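Hard water film on air-dried dishes: rinse aid, citric acid, or a softener?
5 min read

tsundaram
Moved into a place on a well in December. Lab report from the seller lists hardness at 303 mg/L as calcium carbonate, iron below detection, pH 7.4. No softener. We hand wash and air dry. Everything comes off the rack with a gray-white film, worst on dark glazes and clear glass. I have a Kitmont under-sink filter, installed by the previous owner. It is a carbon block. Changing the cartridge made no difference to the film.

Before I spend 900 dollars on a softener I would like to know what can be done at the sink.

Tharun Sundaram

eb_balogh
The cartridge result is expected. Carbon takes out chlorine, some organics and taste. Calcium and magnesium are dissolved ions and pass through. Film is what stays behind when a drop evaporates in place, so you have two variables: how much mineral is in the drop, and how much of the drop is left on the surface. A softener works on the first. Drying technique works on the second and costs nothing.

Stand things so water runs off. A mug set flat upside down holds a ring of water in the foot, and the ring is where you get the scale. I put mine in on their sides, tilted a little toward the mouth. Bowls go on edge if the slots allow it.
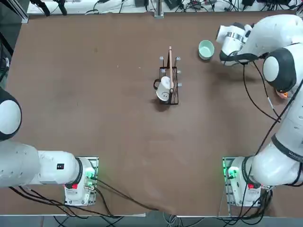 Does vinegar in the rinse water do the same job as citric acid?

It does a weaker version of it. Household vinegar is 5 percent acetic acid and dissolves carbonate slowly at rinse dilution. Citric acid also binds the calcium in solution, and it has no smell. Mix 6 grams per liter of warm water in a second basin, dip, drain. Keep it off marble and unsealed stone.

A-yeong Na
I disagree with the dip as a daily step. You are putting a dissolved solid on the dish to remove a dissolved solid. If it isn't rinsed off, citric acid dries to its own residue, which feels slightly tacky on glass. If it is rinsed off with tap water you are back to 303. Use it once a week on items that already have film and towel dry the glass on the other days.

eb_balogh
At 6 g/L and a good drain I don't get tackiness. At 20 I did. I agree that a final tap rinse defeats it.

A-yeong Na
Then we differ on what counts as a good drain. My rack is flat wire and the water sits at every contact point.

tsundaram
Mine is the same type. Contact points are where I see the worst spots. I also see a brown line on the wooden utensils where they touch the metal.

Itsuki Minami
Brown line could be rust. Coated wire racks fail first at the welds and cut ends, and hard water scale holds moisture against the break in the coating. Scrape the scale off with a plastic edge and look underneath. If the steel is exposed, recoating is not worth the time. Stainless costs more but survives acid cleaning better. Store wood somewhere else, handle down, in something with holes in the bottom.

Avoid chlorine bleach on either type. It pits stainless and gets under coatings.

tsundaram
Scraped it. Bare steel at two welds, so Itsuki is right about the rust. New rack ordered. I also tried the dip on half the dishes and a towel on the other half for a week. Towel wins on glass. On glazed bowls I can't tell them apart.

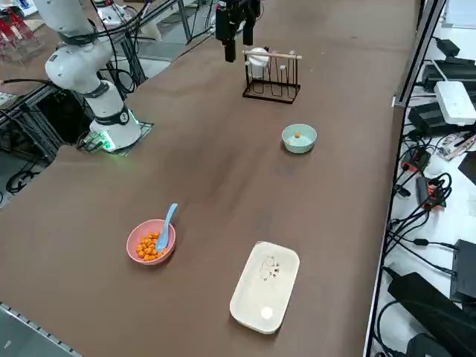 Sharada Mudaliar would skip all of this and price the softener properly. Her points, in order: scale is also forming in the water heater, where you can't wipe it off; the 900 is the unit only, and a bypass valve, drain line and labor can come close to doubling it; a plumber should leave the outside tap and, if you prefer, the cold kitchen tap unsoftened. She runs a Rutum twin tank and reports that film on dishes went from white and gritty to a faint haze that comes off with a damp cloth.

eb_balogh
That haze is sodium salts. Softening swaps the ions and does not lower total dissolved solids. People buy a softener expecting spotless glass and are annoyed. For spotless you need reverse osmosis or a towel.

Sharada Mudaliar
Agreed, and I would still do it for the heater. The towel does nothing for the heater.

A-yeong Na
Has anyone used the Nolance inline dosing cartridges? The claim is that polyphosphate keeps the calcium in suspension.

Itsuki Minami
Used one ahead of a boiler. It reduced hard scale on the element. It did nothing for spots, as the calcium is still in the drop when the drop dries. Wrong tool for this thread.

tsundaram
Plan for now: towel for glass, weekly citric soak for anything dark, quote for a softener with the cold kitchen tap left out. I will post the quote when I have it.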